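The Wool Coat

1. Intake

Coralie Tipoki received the coat at the Clarnport shop on Sun 20 October. It was a wool overcoat, charcoal, single-breasted, size 18. The ticket said: replace lining, shorten sleeves, return to Mr. Golob. The left pocket had been sewn shut.

She measured the sleeves twice. The left was longer by a quarter inch. She wrote this on the ticket and hung the coat on hook 28. Then she locked up and walked home the long way.

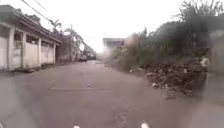

2. Lining

The old lining was acetate and had failed at both armholes. She removed it with a seam ripper, starting at the hem. Under it she found a second lining, older, in green cotton. It was attached with a backstitch at five stitches to the inch. The stitches leaned left.

Coralie's mother had sewn that way. She had worked at the Rengate coat factory until it closed one June, and had been corrected for the lean in every review.

Coralie put down the ripper. The work order covered one lining. It did not mention two.

She called the number on the ticket.

"There's a cotton lining underneath," she said. "Do you want it out?"

"Is it sound?" Golob asked.

"Yes."

"Then leave it."

She cut the new lining a half inch wider to clear the cotton. The road outside had gone quiet by the time she pressed the seams.

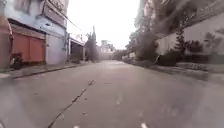
3. Return

Golob collected the coat on a Tuesday. He tried it on and raised both arms. The sleeves broke at the wrist bone.

"It fits closer," he said.

"You have two linings in it."

He paid the bill, which came to 101 dollars, and asked about the pocket. She told him she had not opened it. The thread there leaned left as well.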